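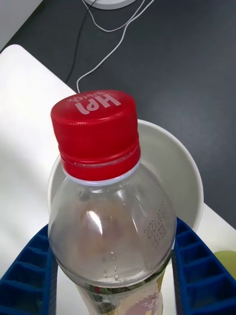

2023-05-20
Drying oven, shelf 3, again

Sofia wants the glue problem blamed on humidity. I am not convinced. Destham's data sheet says their wood glue holds its strength up to 41 percent moisture in the room, and we have never come close to that in this shop. The hygrometer by the door is the cheap Saarela one and I would not trust it to tell me if it was raining.

What we know so far: the lap joints from the October batch failed early, nearly all of them at the glue line and hardly any in the wood. Open one up and you see a shiny skin on one face and bare grain on the other. To me that says the glue skinned over before the clamps went on. Sumaiya thinks old glue. The tub is lot 556 and the date on the lid has rubbed off, so she may have a point, but old glue usually goes stringy and this spreads fine.

Small amounts of water for thinning go in capped bottles from now on, and cups get used once. I found a crust of last week's mix in one and we can't rule that out either.
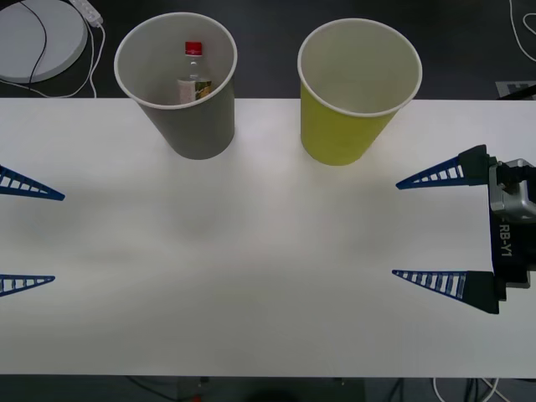
Plan for the next set

Same maple, same saw, planed the same morning. Half the joints closed right away, half left open long enough to skin. Fresh tub of Destham against lot 556. Clamp pressure set with the Pulier gauge, and someone please zero it first. Last time it read 620 with nothing in it, and we wrote the number down as if it meant something.

The Trallex rep says their primer would fix all this. He said the same about the veneer, and the veneer is still lifting. No primer in this set. One change at a time or we learn nothing. 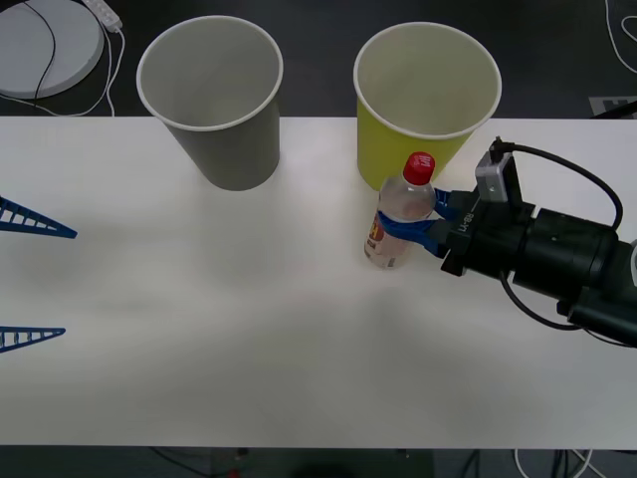

If the closed joints hold with the old glue, Sumaiya's idea is out and mine looks better, though it still won't prove anything about October. We kept no record of open times for that batch. I asked Sofia and she remembers it as "pretty quick," which I can't plot.

Still to do: label the offcuts, find the other steel rule, order blades.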